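Equipment update from the Covholm workshop, December

Hello all, and thanks for the nudge. I promised you a proper rundown of where the equipment money stands before the holidays, so grab a coffee.

The good news first! The Clisodico order went through at the price we were quoted, and the second arm is bolted down and running. We had set aside 2000 dollars for mounts, cabling and spare plates, and we've used 1000 of it. I'd like to keep the rest where it is until spring, if that's all right with you – small parts have a way of eating a budget once people start working in earnest.

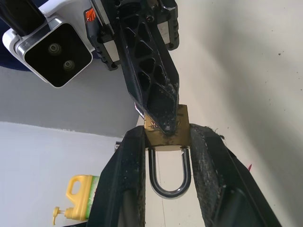
Finger pads are the line I got wrong in the original plan. I put them down as a one-time purchase, and they really belong with consumables, like tape and gloves. Hard metal objects such as the brass padlock are rough on them, and you can tell from the frayed inner edge of the right-hand pad, with its little loose fibers. The plate on the left has a worn grip surface too. So I'm asking to move money over for 6 sets of replacement pads, enough to carry us to summer.

I've asked Russo and Cluker both for prices. Russo is cheaper per set but wants a bigger minimum order (and shipping on top, grr). Cluker will sell us singles and can cut to our drawing, so I'm leaning their way. I'd also love a spare lattice finger in the same order, but that can wait.

No change on the room. The electrical work is paid for, and the final invoice should reach you in January. Let me know about the pads and I'll place the order the same afternoon.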